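Zurnley Student Robotics Club
Workshop Tips for Members and Families: Setting Up a Practice Desk
By the Zurnley Club Office
Mar 13, 2020

14 shares | 2 comments

Members preparing for the Clundley tidy-up challenge are expected to practice on ordinary furniture with ordinary belongings. The competition table is set with household items, and teams that have practiced only with foam blocks tend to lose points in the opening round. The following guidance applies to all practice desks, whether at the club or at home.

1. Choose a desk that is already in use

A desk with cables, bottles and papers on it is suitable. Members should not clear it before the session. Liquids must be capped, and anything breakable that is not part of the task should be moved to the back wall.

2. Agree on the task before picking up the gripper

Each team writes its task on one card, in one sentence. "Return the mouse to the pad" is acceptable. "Tidy the desk" is too broad for a first session and will be sent back. The card is kept with the team's log sheet.

3. Practice the mouse lift

The computer mouse is the standard first object at Zurnley. It is light, it is rounded, and it slides when approached from the wrong side. Grip it by its two sides and close the fingers slowly. Teams record 16 lifts per session, with the mouse set down in a different spot each time – beside the pad, behind it, near the router. A dropped mouse is recorded as a miss and the count continues.

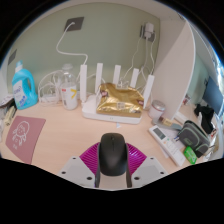 The mouse held by its sides, and in the second view the fingers open with the mouse on the desk to the right of the pad. 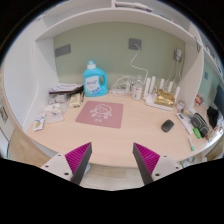
4. Keep cables out of the path

Loose cable is the most common cause of a spoiled attempt. Coil the slack and push it to the wall before starting. Do not unplug a router or a charger that other people in the household are using. If a finger catches a cable, stop, open the gripper fully and lift straight up.

5. Leave soft and shiny items for later

Foil bags, zippered pouches and thin packets change shape under the fingers. They are worth full points at Clundley, but members should reach 200 recorded lifts with firm objects first. Senior teams are asked to reach 400 before the August entry date.

6. Care of the finger pads

Wipe ribbed pads with a barely damp cloth after each session and let them air dry. Dust between the ridges reduces grip. Solvents and kitchen sprays are not permitted on club equipment. Check the screws on the finger mounts at the same time; a loose mount should be reported on the log sheet and not tightened at home.

7. Return the desk to its owner

Remote controls, pens and papers go back where they were found. Families have asked for this more than once.

8. Log sheets

Sheets are filed under the team name in Oda, the club's shared folder. Late sheets are accepted for 2 days after a session. Teams using the Prostanura scoring form should attach it to the same entry – separate uploads are not matched by hand.

Contact: Zurnley Club Office, main desk
© 2020 Zurnley Student Robotics Club. All rights reserved.
Back to top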